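The Spatula Question
Holroyd Tenants' Newsletter, April 2023

Regular readers will remember that the March issue ended with a modest request. The shared kitchen on the ground floor had lost the use of its third drawer, the deep one to the left of the stove, and would residents please come and claim whatever was theirs. I thought this would take an evening. It has taken five weeks, two signs, and one conversation in the elevator that I would prefer to forget.

The drawer, when we finally got it open with a butter knife and some language, held 13 wooden spatulas. It also held four can openers, a melon baller, the lid of something, and a rubber band that had become part of the drawer. The can openers went fast. People will fight for a can opener. The spatulas, on the other hand, belonged to no household in the building. Everyone I asked remembered owning one and was sure that theirs was nicer.

We put them out on the big table with a sheet of paper for names. By the first Friday one name had been written down, and it was mine, because I was testing the pen.

Kohei Fujimoto from the fourth floor then took charge, as he tends to when wood is involved. Kohei spent 20 years refinishing other people's chairs and has views on kitchen tools that he had apparently been saving. He sorted the spatulas into three piles: keep, sand, and kindling. The kindling pile was the tallest. He rejected one for a crack you needed his glasses to see, and another, as far as I could tell, for its attitude.

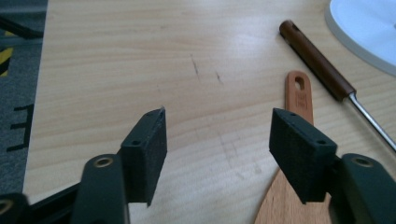

Can a wooden spatula that has gone rough be saved?
Usually, if the wood is only fuzzy and hasn't split. Let it dry for a full day, sand it along the grain with fine paper, wipe off the dust, rub in food-grade mineral oil, and leave it overnight before you wipe away the extra. A crack that runs into the blade means it's time to let go.

Kohei's own preference is for a spatula with a hole in the handle, the sort you can hang on a hook, where air gets at it from all sides. A spatula that lives in a drawer, he says, is a spatula that has been forgotten by its family. He said this to me while I was holding a spatula from my own drawer, which I had brought down for his opinion and quietly took back upstairs.

His second rule concerns the dishwasher. He does not raise his voice about it, but he does put down whatever he is holding. Hot water and a long drying cycle pull the life out of the wood, and after enough rounds of it you are stirring your soup with a piece of driftwood. Wash by hand, dry with a towel, stand it up or hang it. The whole job takes less time than the argument we had about it.

So the building has reached a settlement. Five spatulas made the cut and have been sanded and oiled. They will hang from the rail over the counter, which some of you will know as the Jollby rail, after the tenant who put it up slightly crooked and then moved to another state. The rail is still crooked. A motion to straighten it was heard and, after a long silence, set aside.

The third drawer is now empty and has been lined with fresh paper. I would like it to stay that way until at least the next issue, though I have already found a single chopstick in it. Whoever you are, I admire your confidence.

A few small things while I have you. The oil is in the cupboard under the sink, in the jar marked OIL, NOT FOR SALAD. The sandpaper is next to it. Anyone who wants a spatula of their own looked at can leave it in the basket by the mailboxes with an apartment number on a piece of tape, and Kohei will get to it when he gets to it. He has asked me to say that he does not do plastic.

Next month we open the cabinet over the refrigerator. I have been up on the step stool with a flashlight and can report at least one fondue set. Please begin practicing your denials now.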